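How to prepare and submit a room booking for a staff or community event

Bookings for rooms in the Plodmont building are made through the Ragab booking system. This page sets out the steps from the first enquiry to the return of the key, and applies to members of staff as well as to outside groups. Please read it through once before starting, as some of the information asked for on the form cannot be changed after it has been sent.

Before you begin

You will need the following to hand:

The name of the event and a short statement of its purpose
The date, with a second choice where possible
The number of people expected, including helpers
The cost code or billing address
The name of the person who will be present throughout and will sign for the key

Outside groups must also hold public liability cover. A copy of the current certificate is attached at Step 3. A quotation or renewal notice will not be accepted in its place.

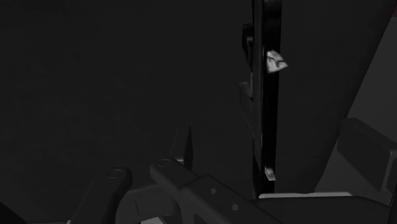
Rooms and Events Office – Estates and Facilities

Step 1: Choose a room

Sign in to Ragab and select Rooms from the menu on the left. The list may be sorted by capacity, floor or type of seating. The figures shown are the greatest number permitted under the fire risk assessment and include everyone in the room, not only those who are seated.

The Main Hall holds 200 people in rows, or 97 at tables. The two halls on the ground floor may be opened into one another to hold 400, but the dividing wall can be moved only by our own staff and must be requested on the form. Lounges and meeting rooms on the upper floor are suited to smaller gatherings. They are furnished, and the furniture in them is not to be taken to another room.

If the number expected is close to the limit, choose the larger room. Requests to move on the day cannot normally be met.

Step 2: Check that the room is free

Open the calendar for the room you have chosen. Periods marked in grey are confirmed bookings. Periods marked in yellow are provisional and may become free, and you may ask to be placed on the waiting list for these by selecting Notify Me.

When choosing your times, allow for setting out and clearing away. The start time on the form is the time at which the room will be unlocked for you, and the end time is the time by which it must be empty. An event advertised from seven until nine will usually need a booking from six until ten. Groups that have allowed too little time are the most frequent cause of complaint from those who follow them.

Step 3: Complete the form

Select New Booking and work through each section in turn. Sections marked with a star must be completed. The form saves each time you select Next, and a saved form may be reopened from My Drafts for 7 days, after which it is deleted.

Under Layout, select rows, tables, horseshoe or open floor. If you select Other, attach a simple plan. The plan need not be to scale, but it must show the doors and the way out from every part of the room.

Under Equipment, list everything you wish to borrow. Screens, microphones and extension leads are issued from the store on the ground floor. Electrical items that you bring yourself must carry a current test label. Items without a label may not be plugged in.

Under Catering, state whether food will be served and by whom. Hot food may be served in the halls but not in the lounges. Cold food and drinks are permitted in all rooms.

Under Decorations, describe anything that will be hung, stood or laid out for the event. Further guidance is given in the next section.

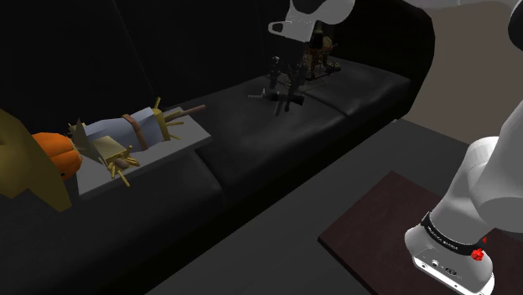
Seasonal displays are welcome, provided that they are light, stable and easily removed. Fix nothing to painted walls. Rails are provided in both halls, and hooks may be borrowed from the store. Candles, naked flames, smoke machines, loose straw and glitter are not permitted in any room. Fabric hangings must be treated against fire, and the label or certificate should be kept with them so that it can be shown on request.

No display may stand in front of a fire door, an extinguisher, a call point or an exit sign. Where part of a room will be darkened, the emergency lighting must remain uncovered, and a steward should be placed at each door.

Step 4: Send the form

Read the summary page with care and then select Submit. An acknowledgement will be sent to the address on your account. This is not a confirmation. The room is held for you provisionally while the request is considered, and no publicity should be issued or tickets sold until the confirmation has arrived.

Requests that involve the dividing wall, a licensed bar or amplified music after ten in the evening are passed to the duty manager and take longer. If we need more information, the request will be returned to My Drafts with a note at the top of the first page. Answer the note, then submit the form again.

Step 5: Pay the deposit

Internal bookings are charged to the cost code given and no deposit is due. Outside groups will receive an invoice with the confirmation, payable by card or bank transfer. Quote the booking reference in full. Payments without a reference are held until they can be matched, and the room may be released in the meantime.

The deposit is returned once the room has been inspected. Deductions are made for cleaning beyond what is usual, for damage, and for keys that are not handed back.

Step 6: On the day

Collect the key from reception and sign for it. Walk round the room before anything is moved, and report any damage to the duty manager at once so that it is not charged to your booking.

Make sure that all helpers know where the fire exits and the assembly point are. A short safety notice should be read out once the audience is seated – the approved wording can be found on the back of the key card.

Please keep doors to the corridor closed during the event. Heating and ventilation in the building are controlled by the Sevemska panel beside each main door. The temperature may be raised or lowered by a small amount, and the panel will return to its normal setting when the booking ends. Do not wedge the doors open to cool a room.

Step 7: Clearing away

Return chairs and tables to the positions shown on the room plan by the door. Put borrowed equipment back in its case and take it to the store. Remove all decorations, including tape, string and hooks. Rubbish should be bagged and left in the bin area behind the kitchen, with card and glass kept apart.

Check under and behind the seating for belongings. Items found after an event are kept at reception for one month. Turn off the lights, lock the room and return the key. When reception is closed, the key goes in the steel box to the right of the front entrance.

Changing or cancelling a booking

Open the booking in Ragab and select Amend. The date, times and layout may be changed if the room is free. The name of the group may not, and a new form is needed. Cancellations made before the end of the month preceding the event are free of charge – for an event in May, this means by the last day of April. After that, the deposit is kept.

Access and assistance

Level access is available to all rooms on the ground floor, and the upper floor is served by a lift. Hearing loops made by Distico are fitted in both halls and must be switched on at the wall unit before the microphones. Portable loops can be borrowed for the upper rooms. If a guest would be unable to use the stairs in an emergency, tell us on the form so that an evacuation plan can be agreed beforehand.

Page last reviewed: Wed 14 May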